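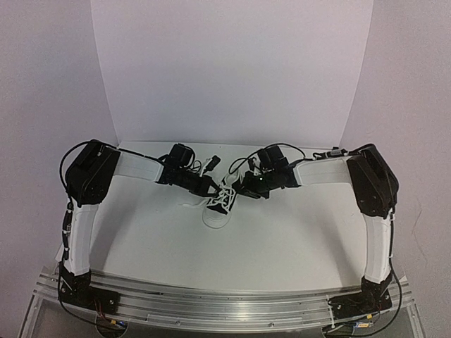
양팔 작업대에서 운동화 끈을 다루는 두 로봇 팔. 왼쪽 그리퍼가 끈 고리를 집고 있다.

시연 수집(示演蒐集)

시연 수집은 로봇 학습에서 사람이 로봇을 직접 조종해 작업을 수행하게 하고, 그동안의 관절 각도와 카메라 영상, 그리퍼 개폐 값을 시간순으로 기록하는 일을 가리킨다. 이렇게 모은 기록은 모방 학습 모델의 훈련 자료가 된다. 현장에서는 흔히 '데이터 뜨기'라고 부르며, 논문에서는 대개 한 문단으로 처리된다. 그 한 문단을 쓰기 위해 대학원생 한 명이 한 학기를 보내는 일도 드물지 않다.

개요

시연 한 번의 기록을 에피소드라고 한다. 에피소드는 정해진 초기 상태에서 시작해 작업이 끝나거나 조종자가 포기할 때 끝난다. 포기한 에피소드를 실패로 분류할지, 삭제할지, 없었던 일로 할지는 연구실마다 관례가 다르다. 마지막 두 가지의 차이는 기록이 남느냐의 문제인데, 이를 구별하지 않는 곳도 있다.

조종 방식으로는 같은 구조의 작은 팔을 손으로 움직이면 작업용 팔이 따라오는 리더·팔로어 방식이 널리 쓰인다. 가상현실 컨트롤러를 쓰는 방식, 로봇 팔을 손으로 잡고 끄는 직접 교시 방식도 있다. 직접 교시는 조종자의 손이 영상에 함께 찍히는 문제가 있어, 학습된 모델이 손이 나타나기를 기다린다는 농담이 따라다닌다.

작업대 구성

양팔 작업대는 보통 두 팔을 마주 보게 놓고 작업물을 그 사이에 둔다. 팔의 받침은 알루미늄 프로파일 레일에 고정하는 경우가 많다. 받침이 조금이라도 밀리면 그 전과 후의 에피소드가 서로 다른 세계의 기록이 되기 때문에, 나사를 다시 조인 날짜를 따로 적어 두는 연구실도 있다.

작업대 뒤에는 무늬 없는 흰 판을 세우기도 한다. 모델이 지나가는 사람의 옷 색깔을 작업의 일부로 배우는 사태를 막으려는 것이다. 반대로 배경을 일부러 어지럽게 두어야 모델이 튼튼해진다는 주장도 있으며, 이 주장은 책상 정리를 싫어하는 연구자들 사이에서 특히 지지를 얻고 있다.

손목 카메라는 그리퍼와 함께 움직이며 작업물을 가까이에서 찍는다. 전체를 보는 고정 카메라는 그리퍼가 작업물을 가리는 순간 쓸모가 줄어드는데, 중요한 일은 대체로 그때 일어난다. 케이블은 링크를 따라 묶되 관절 부근에는 여유를 둔다. 여유가 부족하면 커넥터가 빠지고, 지나치면 케이블이 작업에 참여한다.

신발 끈 과제

신발 끈 묶기는 양팔 조작의 대표적인 난제로 꼽힌다. 끈은 잡을 때마다 모양이 달라지고, 서로 겹쳐 가려지며, 두 그리퍼가 좁은 공간에서 거의 맞닿아야 한다. 사람은 대개 어릴 때 익히고 그 뒤로는 생각하지 않으므로, 조종자 교육 첫날에는 자기가 끈을 어떻게 묶는지 모른다는 사실을 알게 된 성인이 여럿 나온다.

이 과제를 다룬 사례로 트루어드햄(Truredham) 연구소의 셀테티(Seltetti) 자료집이 있다. 구축을 맡은 그리뮈르 스베인비에르든손은 에피소드 2150개를 모았고, 그중 108개를 검수 과정에서 제외했다. 제외 사유에는 '끈 끝이 화면 밖에 있음', '고리가 풀림', '조종자가 한숨을 쉼'이 포함되어 있다. 음성은 녹음되지 않았으므로 마지막 사유의 판정 근거는 확인되지 않는다.

셀테티의 작업 지침은 매 에피소드 전에 신발을 조금씩 돌려 놓고 끈을 새로 흐트러뜨리도록 정한다. 사람이 무심코 흐트러뜨린 끈은 의외로 늘 비슷한 모양이 된다. 초기 지침에는 '자연스럽게'라고만 되어 있었으나, 조종자마다 자연에 대한 견해가 달라 배치 그림 여러 장으로 대체되었다.

품질 관리

에피소드의 수만으로는 자료의 질을 판단하기 어렵다. 같은 동작이 지나치게 반복되면 모델은 그 동작 하나만 능숙해지고, 조종자마다 방식이 제각각이면 모델은 두 방식의 중간을 택한다. 왼쪽 고리를 먼저 만드는 사람과 오른쪽 고리를 먼저 만드는 사람의 중간은 고리가 없는 상태이다.

밀로슬라프 시코라는 한 조종자의 연속 작업을 80분 넘게 이어 가지 않도록 권고했다. 피로한 조종자는 그리퍼를 멈춰 둔 채 생각하는 시간이 길어지고, 모델은 이 망설임까지 충실히 재현한다. 그래서 일부 수집 도구는 정지 구간을 자동으로 잘라 낸다. 릴텐(Rilten)이 내놓은 편집기도 이 기능을 갖추었으나, 2판에서는 고리를 놓기 전의 필요한 정지까지 잘라 내어 조종자들의 항의를 받았다.

비판

시연 수집에 대한 비판은 주로 비용에 집중된다. 작업이 바뀌면 자료를 새로 모아야 하는 경우가 많고, 팔이나 카메라를 교체해도 마찬가지다. 이오네스쿠(Ionescu) 작업반은 기존 자료를 다른 기체로 옮기는 변환 절차를 제안했는데, 절차의 검증을 위해 새 자료를 상당량 모아야 했다.

같이 보기: 모방 학습, 원격 조종, 양팔 조작, 변형체 조작

마지막 편집: 2024년 9월 27일
공유 2 · 댓글 0
문의 | 저작권 안내 | 맨 위로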